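**Pelletier opens planner for household cloth handling**

Fernville — The robotics group at Pelletier has released the planning software it uses for picking up and folding cloth in furnished rooms. The package, called Dramine, went up Thursday under an open license, along with the tools the group uses to replay and check runs.

Dramine sits between a robot's perception system and its arm controllers. It takes a segmented view from the head camera, proposes grasp points on whatever it has labeled as fabric, and ranks them by how likely each is to lift a single layer. The controller then gets a short list, so that if the first grasp fails its check the arm can move to the next one without going back to the start.

"Cloth is hard because the shape you planned for is gone as soon as you touch it," said Ilse Verbeke, who leads the planning work. "We replan every 300 milliseconds during a lift. Older versions planned once and hoped."

The release includes a new segmentation model trained for cases where cloth and furniture are close in color. Earlier versions tended to merge a pale throw with the cushion under it, and the planner would then ask the hand to pick up part of the couch. The new model leans more on wrinkles and fold edges and less on color. Shadows on walls and upholstery are handled in a separate pass, which can be turned off to save time on slower machines. 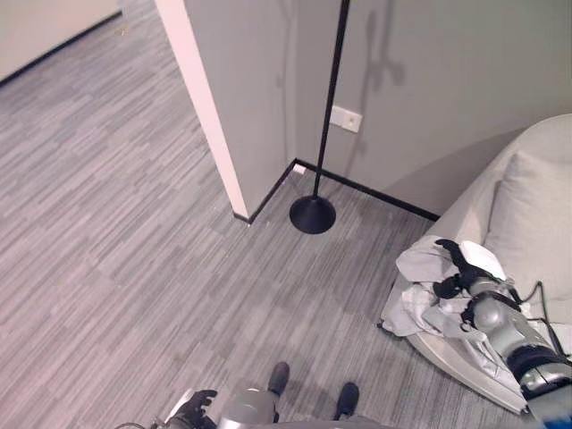

*A robot's hand at a heap of pale cloth on the end of a sofa, seen from head height.*

The group has also changed how the software treats the robot's own body. When a humanoid looks down at its work, its hands, forearms and feet take up part of the view, and a loose cable can pass in front of the target. Dramine now masks those parts using joint positions and keeps a margin for cables, whose position the joints don't report. The margin is set in a config file and defaults to 2 centimeters.

Vsevolod Onyshchenko, who wrote most of the masking code, said the setting needs care. Too small, and the planner mistakes a cable for a fold. Too large, and it throws out good grasp points near the wrist. He suggests that new users leave it alone until they have logged a few dozen runs on their own hardware.

Pelletier tested the release on 500 recorded lifts before putting it out. Failures are included in the download with the planner's ranked list saved at each step — a request from outside users, according to Verbeke. The replay tool steps through a run and shows which grasp was chosen, which were rejected and why.

One of those users is Nneka Dauda, an engineer at Bultilwood, which makes control software for assisted-living equipment. Her team has had an early copy since December. She said installation was simple but the documentation for the controller interface was thin, and that her team had to read the source to find out how force limits are passed down. Verbeke said a longer guide is being written.

Dramine needs a depth camera and a hand that reports finger position. Full replanning runs at the advertised rate only on a machine with a recent graphics card. Two-handed folding is in the code but marked experimental, and the group plans to keep it off by default in the next version.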